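4. Open-Day Demonstration at Plaltari

4.1 Setting and purpose

The laboratory trials in Section 3 were run with no audience and with the same operators throughout. To see how the system held up outside those conditions, we took it to the open day at the Plaltari training hall on October 20, 2020. The hall was built in 1966 as a machine shop and is now used by the Ivcombe technical program for evening classes. The visitors were students, their families, and people from nearby workshops. We did not select them in any way, and most had never stood next to a working manipulator.

The demonstration used the Solow arm with the two-finger gripper from Section 3.2 and the wrist camera in its usual place. The control software was the September build and was not changed during the day. The task was a simple pick and place. The arm moved to a work surface, closed on a small part, lifted it, and set it down at a second location. Visitors could watch the arm and, on a monitor beside the barrier, the live view from the wrist camera.

4.2 Procedure

The day was divided into 5 sessions with a break between them. At the start of each session an operator moved the arm through its full path with the gripper open, checked the emergency stop, and recorded one reference view from the wrist camera. The talk given to visitors followed a printed script and covered the arm, the gripper, and the camera in that order. Visitors could then ask for the part to be moved to a new starting position, and the operator placed it there by hand before starting the next cycle.

We logged every cycle, including those stopped by the operator. A cycle was counted as complete when the part was standing at the second location and the gripper had fully opened. Stops were sorted by cause: missed grasp, planning failure, or operator stop. Comments from visitors were written down by a second team member and were not recorded in any other form.

The wrist view matters here for a practical reason. The camera sits close to the gripper, and in some poses the gripper body takes up much of the image. We had treated this as a minor issue in the laboratory, where the operators were used to it. It drew more questions at Plaltari than any other part of the setup.

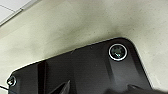 Figure 4. Wrist camera view with the black plastic gripper housing in the foreground. A round fitting with a bright ring is visible near the rounded corner of the housing.

Many visitors did not at first understand what they were looking at on the monitor. Several took the dark shape for an object on the work surface. The operators began pointing to the round fitting in the image and then to the same fitting on the gripper, and this was added to the script after the second session.

4.3 Results

The log holds 102 cycles for the full day. Two ended in a missed grasp, both when the part had been placed near the limit of the arm's reach. There were no planning failures and no operator stops. The emergency stop was tested before each session and was not needed at any other time.

The reference views were compared after the event using the Kettunen alignment check described in Section 3.4. The outline of the housing stayed within the tolerance set for the laboratory trials, so we did not recalibrate the camera before using the data. The mask that removes the gripper from the image was also left as it was.

4.4 Limits of the demonstration

The part was the same in every cycle, and the lighting in the hall was steady. Visitors chose the starting positions, but the operator turned down requests that fell outside the marked area. The completion rate should therefore not be compared directly with the mixed-part trials in Section 3. The comments are also incomplete, as the team member taking notes could not hear everyone during the busier sessions. We use them in Section 5 only to discuss the layout of the monitor display.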